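Notas para la charla: datos abiertos y acceso a la información en los ayuntamientos pequeños
2018-12-13

Arrancar sin diapositiva. Preguntar quién ha pedido alguna vez un documento a su ayuntamiento. Esperar a las manos, dejar que alguien cuente su caso si le apetece.

Entrar con Govcombe. Me encanta este ejemplo: un municipio con 16 empleados que publicó todos sus contratos en una hoja de cálculo normal y corriente, con fecha, importe y adjudicatario. Sin portal, sin aplicación. En octubre habían recibido más de 500 consultas de vecinos, ¡y casi todas sobre las obras de la biblioteca!

Contar lo de Meireles despacio, que tiene miga. Allí la ordenanza ya existía, muy bien redactada, pero cada solicitud pasaba por tres departamentos y la respuesta llegaba en papel. Cambiaron el formulario — una sola página — y dieron a la gente un número de seguimiento. Leer en voz alta la frase del formulario antiguo (está en la tarjeta azul).

Pausa. Agua.

Jesska: la herramienta que usamos para tachar datos personales antes de publicar. Decir claramente que falla con los apellidos compuestos y que siempre revisa una persona. Si preguntan por el precio, remitir a la hoja de la entrada.
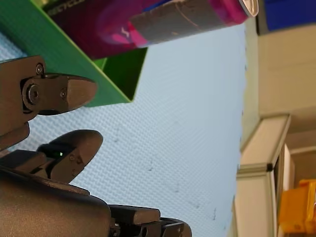 Volver a la idea del plazo. Una ley que reconoce el derecho a saber y no fija cuándo hay que contestar se queda coja, y eso lo entiende cualquiera que haya esperado una licencia. Pedir a los concejales de la sala que lleven una moción corta al próximo pleno. Tengo 100 copias del modelo, repartirlas al final.

Turno de preguntas. Si sale el tema de la censura en redes, contestar breve y volver a lo municipal.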